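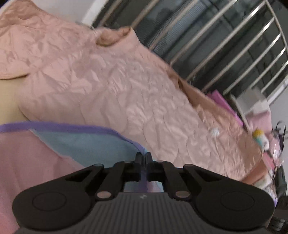 Uchenna Uzor

Small Fixes Before the Appraiser Comes

If you're refinancing, sooner or later a stranger with a clipboard will walk through your house and put a number on it. Mine stayed 23 minutes, which felt brief for something I've been paying off since my knees worked.

Clear the stairs to the attic and the path to the water heater. Appraisers want to see both, and they won't climb over your luggage.

Tighten the loose handrail. It takes 2 screws and a longer bit than the one you own.

Scrape and touch up peeling paint, outside trim first. Some loans get picky about it, and the lender will happily make you pay for a second visit.

Test the smoke alarms. Change the batteries while you're up there swearing at them.

Leave a one-page list of real improvements on the kitchen counter, with dates and costs. New roof, yes. Scented candles, no.

Skip the $1000 faucet. I asked my neighbor Ayten Dağdelen what hers did for her appraisal, and she changed the subject to tomatoes.

Mow the lawn the evening before. Put the dog in the car with somebody patient.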